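Sweet potato storage, winter notes

Wednesday, February 11, 2026

The crate in the hall closet is down to its last layer, so I can write up what the logger recorded. I bought 38 pounds in the fall from the farm stand at Wakisgate, uncured, and cured them in the bathroom with a space heater and a pan of water. The target was 85 degrees and high humidity. I held the temperature well enough but the humidity sagged every night.

After curing they went into the closet at 58 degrees. The Plirer logger takes a reading every 300 seconds and the battery has lasted the whole season. The cheaper Gernik probe read two degrees high next to it, so I stopped using it.

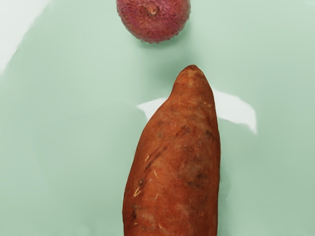 Losses so far come to 12 roots, nearly all from the bottom of the crate, where air hardly moves. Most had soft rot starting at a broken end. I should have sorted the damaged ones out in the fall and eaten those first.

Temperature matters more than I had assumed. One cold week the closet dropped to 49, and a few roots from the outside wall later cooked up with a hard center that no amount of baking would soften. Chilling injury does that - the skin can look fine.

Next season I plan to use two shallow crates on slats and keep them off the outside wall. Slips get started in April, from whichever roots are still firm. I have a tray and a heat mat ready, and the Ververidis thermostat can run the mat once the closet is empty.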